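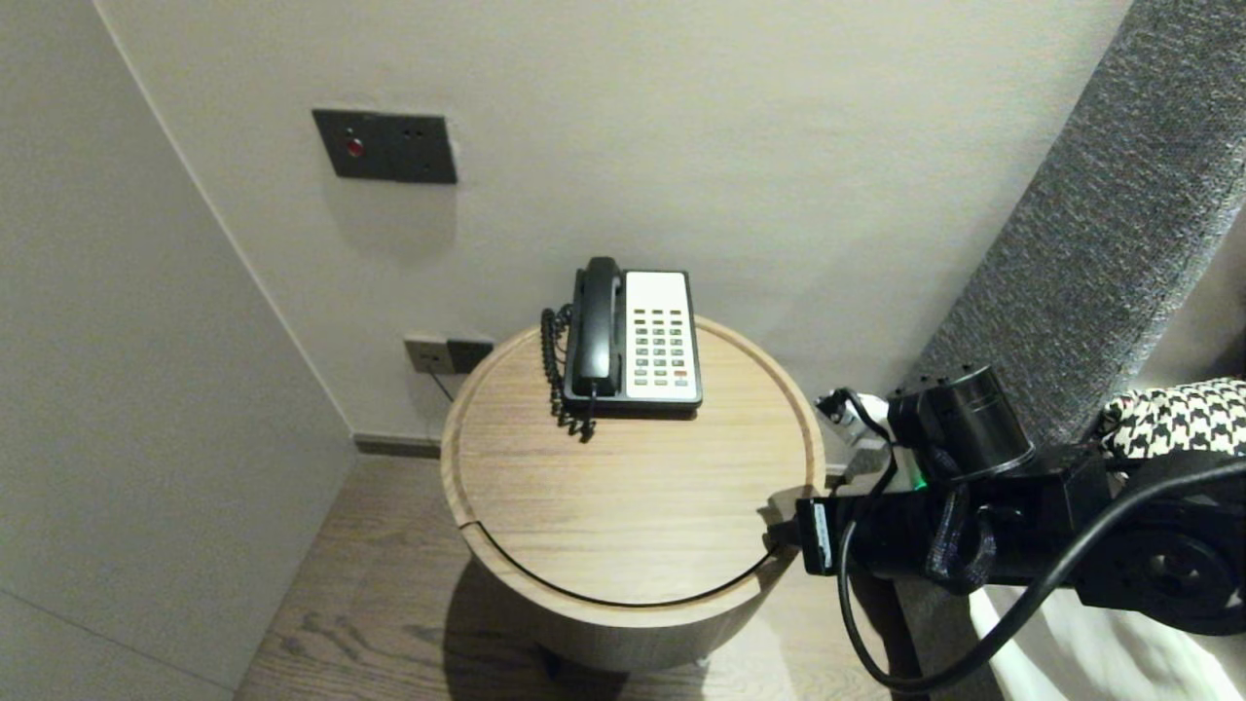
Club notes: the phone task

Dec 6, 2024

Our robotics club at Stultness has 31 members this term and one arm, so time on it goes by sign-up sheet. My slot is two hours. The task my group picked is called Nirkura, after the folder it got saved in, and the goal is to pick up the handset of a desk phone and put it back in the cradle.

The phone sits toward the back of a round side table. The reach is easy enough. The coiled cord is what worries me, and so is the raised rim on the tabletop, because the gripper has to come in over it and then drop down on the other side.

I wrote the approach path as 74 waypoints and then threw most of them out. A shorter list is easier to fix when one point is wrong. I also capped each attempt at 3000 control steps so a bad run ends by itself.

The other half of the job is learning where the table is from low down, with the fingers under the edge of the wood. From there it is mostly grain and shadow, and the curve is hard to judge. 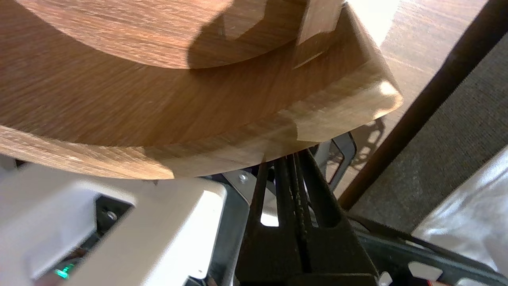 Still to do

Redo the rim height in the config. Tape down the loose page in the Stojanovska binder. Ask whether the Stukari meet in May allows a corded phone or only a cordless one. The rules say "telephone" and leave it there.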